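Pre-release shoe check, Istivberg spring line
26th October | By Sidra Orakzai

I love this part of the job! The Istivberg samples land in April, and every pair gets this check before it goes near a shop window. Comments are mine unless marked FP (Fahad Pirzada).

1. Heel attachment — PASS
Twist, pull, drop on the hard floor. The Bultum block heel is a beauty, solid as anything, and I'd happily dance in it.

2. Buckles and straps — PASS WITH COMMENT
Size 7 has a sharp burr on the left buckle. Memon are sending new ones, all 243 of them.
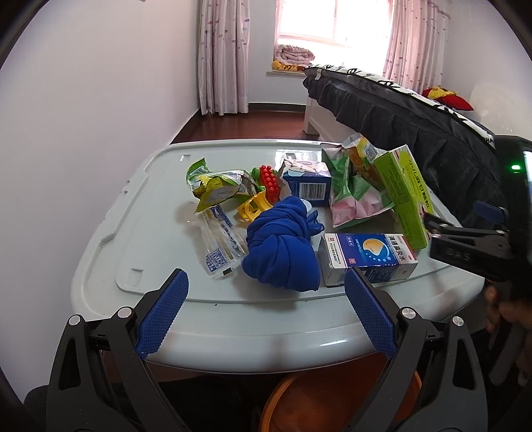

3. Sole grip — FAIL
The Skutomholm slingback slides on wet tile. Gorgeous shoe, so please let's fix it! FP: try the ribbed rubber from last year.

4. Loose trim — PASS WITH COMMENT
Tug every bead and bow. We lost 3 beads on one toe, and small parts like that mean the matching kids' pair waits until the glue is changed. FP: agreed, hold the kids' pair.
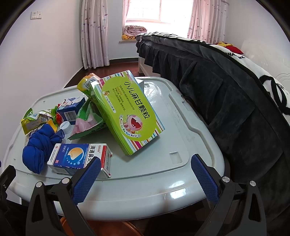

I'd also like the new glue tested on suede, which drinks it up and can leave a dark ring around each bead.

5. Dye rub — PASS
White cloth, damp, firm strokes. Barely a trace, even from the red!

6. Labels and box count — OPEN
Order says 1,581 pairs, first delivery around 700. Size stickers still to be checked against the insoles.

Recheck item 3 when the new soles are in. FP to sign.

We use cookies to remember your settings. Accept | Manage choices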